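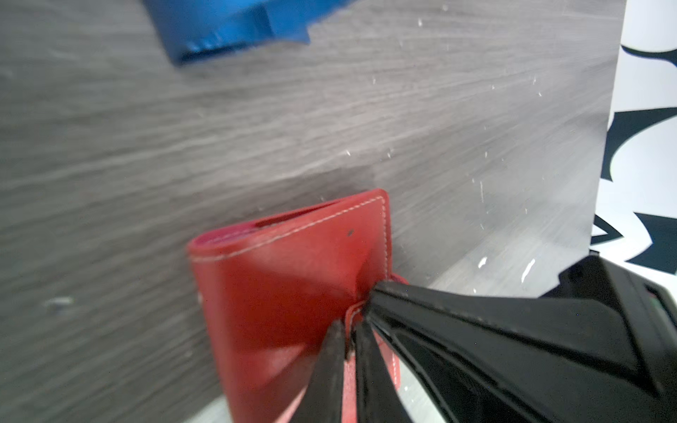 Unit 4: Recording demonstrations by remote control
Course notes, G. Yupanqui

Two ways of showing the arm a task are used in this course. In hand guiding you hold the arm itself and move it through the motion. In remote control you move the leader handle and the arm follows. Lab 4 uses remote control only.

Soft items such as a folded wallet are harder than blocks. Leather bends where the jaws close, so the grasp point matters. Take the wallet by one edge, with one finger on each side, and close slowly. A small crease at the fingers is fine. Keep the handle still until the jaws have closed, then lift.

Each group records some 300 demonstrations. Vary the starting angle of the wallet between takes. Save failed grasps too, and label them as failed in Pullness.

Before the lab, read section 2 of the Nirnau manual. Questions about the recording software go to Nelly Carhuamaca.

Lab reports are due 2025-10-20.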